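Buying a small share of a rental building, is the reserve fund too low?

Posted in Property and Investing, February

Hello everybody. I am thinking to buy a share in a small rental building in Basden through a group purchase. The company that organizes it is called Galli. The minimum share is $2,449 and there are 49 shares for the building, so the price is not a big problem for me. I already own one share in another building with the same company and it pays every month without delay.

My doubt is the reserve. From each share they put $228 per year into a fund for repairs. The papers say this is enough for "normal maintenance", but there is no list of what is normal. The building has an old boiler and I did not find any inspection report in the documents.

They want to repaint the common room on the ground floor this year, and this will also be paid from the reserve. 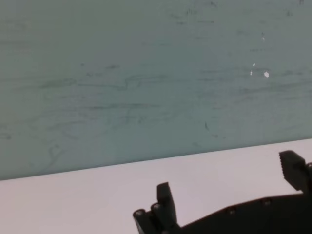
Wall surface with smudges and faint lines.

I don't mind the paint. What worries me is that if we pay for small things first, there is no money when something big breaks, and then every owner must pay extra. In the contract I found one sentence about "additional contributions", but it does not give a maximum.

Is it normal to have no maximum? And can I ask for the boiler report before I sign, or will they think I am a difficult buyer?

Thank you for your time, and sorry for my English.

surov_rentals

You can ask for everything before you sign. After you sign you can also ask, but they have less reason to answer.

Your shares give 49 x 228 = $11,172 per year to the reserve. For a small building in good condition this can be fine. For an old boiler I would want to see how much is in the fund today, which is a different number from what goes in each year. Ask for three things in writing: the balance of the fund, the last inspection report, and the bills for repairs from the last few years.

About the maximum, some contracts have it and some do not. Mine has a rule that any extra payment over $423 per share needs a vote of the owners. Maybe you can ask if they will add something similar — the worst they can say is no. Also read what happens to an owner who cannot pay. In my first contract the share could be sold by the company at a price they decided alone, and I saw this only later. A local real estate lawyer can read the contract for you before you send any money.

basden_tenant

I rented in Basden for a long time and boilers there are always a problem in winter. I would not buy.

Skeltia

I agree with the first reply, but please check also who chooses the contractor. With my group the manager used his own repair company and we could not compare prices. Now we have a rule for two offers on every job above a certain amount, and painting is included in it. If your contract is silent on this, send them an email and keep the answer.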